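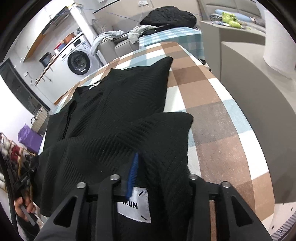
A black ribbed-knit garment laid out on a checked cloth at one of the Flimbridge sorting addresses.

Flimbridge knitwear drive moves grading into members' homes

The Flimbridge clothing exchange has changed how it grades donated knitwear ahead of the fall intake. Starting in August, garments are checked, measured and folded in members' living rooms before they go to the Wutden storage unit. Under the old system everything went to Wutden first and was graded there on two trestle tables.

The exchange handled 861 pieces in its last full season. Of those, almost 300 were knits, the category with the highest rate of wrong sizing and the longest time on the shelf. Coordinator Ayten Tekin said knits were being graded at the end of each shift, under strip lighting, with whatever table space was left.

"Dark ribbed pieces were the worst," Tekin said. "A pulled thread on black rib is hard to find under a tube light at eight in the evening. We were passing things that came back."

Under the new procedure, each home sorter takes one bag at a time. A garment is laid face up on a bed, table or covered surface of at least the garment's full width. Checked or striped cloth is preferred, as the lines give a quick reference for whether the hem and shoulders are square. The collar is opened first. The sorter reads the brand label if it is legible, then looks for a second tag at the neckline or side seam, where fiber content and size are more often printed.

Where the label is worn, trimmed or folded over, the size is left blank and the piece is measured instead. Four measurements are taken: chest, back length, sleeve and shoulder. They are written on a paper slip pinned inside the collar. Sorters are asked not to guess a size from a partial label, a practice that accounted for a good share of last season's relabeling.

Closures are checked next. Zippers are run the full length in both directions. Tape in a contrasting color is noted on the slip, as buyers have asked about it and replacements are harder to match. Buttons are counted against buttonholes. A missing button does not fail the garment if a spare is sewn into the side seam.

Texture gets its own line on the slip. The exchange now uses four terms: plain, rib, cable and mixed. Diagonal and chevron ribs are entered as rib, with the direction added in brackets. Itsuki Hoshino, who rewrote the form, said the earlier version had eleven terms and that the same cardigan had been entered under three of them.

Washing is the part of the change that drew the most discussion. Donors are still asked to hand in clean clothes, and most do. Pieces that need a wash are done at the sorter's home on a wool or hand-wash cycle, cold, with a low spin, and dried flat. Anything marked dry clean only is set aside unwashed and goes to Wutden in a separate sack. The exchange pays a flat amount per load toward power and detergent. It has not published the figure, which is under review until the end of the season.

Folding follows the Khamphan method, named after the shop where the exchange first saw it used. The garment is turned face down, the sleeves are brought in straight along the back, and the body is folded in thirds from the hem. Collars and lapels stay flat and outside the fold. Heavy knits are not hung at any stage. The finished stack goes into a Fillow bag, a reusable zippered sack that holds six to eight sweaters depending on weight. The exchange owns 200 of them and has asked that empties be returned within two weeks.

Charoen Intarasuk runs the Wutden unit and receives the bags. He checks one garment from each against its slip and, if the measurements differ by more than an inch, opens the rest. In the trial period he opened 2 bags in full. Both errors were in sleeve length, taken from the shoulder seam on one and from the center back on the other. The form now carries a small diagram showing the shoulder seam as the starting point.

Not all members favor the change. Graciela Lagos, who has sorted for the exchange since it opened, said the work takes up a room for most of an evening and that bags left on a sofa tend to stay there. She would prefer better lamps at Wutden and a later closing time. Tekin said the lamps had been priced and were still an option for winter, when daylight at home is no better than at the unit.

Storage at home is limited to two bags per household. Graded and ungraded items must be kept apart, and donated pieces are not to be mixed with the household's own laundry. Homes with pets may take part but are asked to sort on a freshly laundered cover and to use a lint roller before bagging. Smokers' homes are not eligible.

Cillian Phelan, who drives the collection route, said pickup adds nine stops to a run that previously had four. He has split it into a morning loop and one starting at 4 p.m. Bags should be at the door, zipped, with the slip count written on the outside pocket. A bag without a count is left for the next run.

The first graded stock goes on the rails at the Flimbridge hall when the exchange reopens after the summer break. Prices for knits are unchanged. Coats, denim and children's clothing will still be graded at Wutden, and shoes are not being accepted until the shelving there is repaired.

Members who want to sort can pick up a form and a tape measure at the hall desk. A short demonstration is given before the first bag is handed out, and covers measuring, the collar check and the fold.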